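Questions I get about lighting candles at church

I've looked after the candle stand at our parish in Estrella for 12 years, and newcomers ask me the same things every May, when we get visitors for the feast. So I wrote my answers down!

Do I have to be Orthodox to light one?
No. Come in, take a candle, say your prayer. I've never turned anybody away.

Where do they go?
We have two stands. The tall one by the icons is for the living, and the low square one with the little cross is for the departed. If you mix them up, please don't worry (I did it for my first year).

Is there a special prayer?
You can just say the names. Kumudini Samarakoon, who taught me all this, only ever says "Lord, have mercy" and then the name, and I've kept it that way.

When should I come?
Try to get there before the Liturgy starts. During the Gospel reading and the Great Entrance we all stand still, so hold on to your candle until after.

Why did you put mine out before it burned down?
The small ones last 60 minutes and on a busy morning the stand fills up fast. Your prayer isn't cut short, I promise. 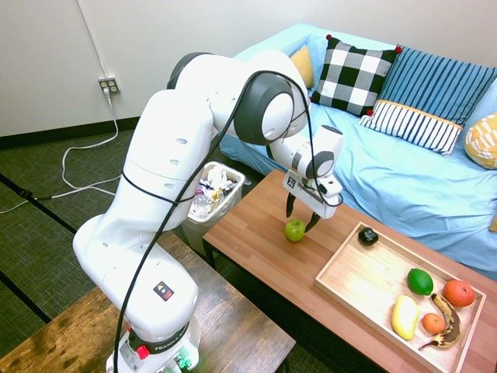
Can I bring something for the blessing of fruit? Yes, please do, and it doesn't have to be grapes. A green apple like the one on the coffee table is perfectly fine, and so is whatever you've got growing at home. Set it down near the front before the service and take it home afterward to share.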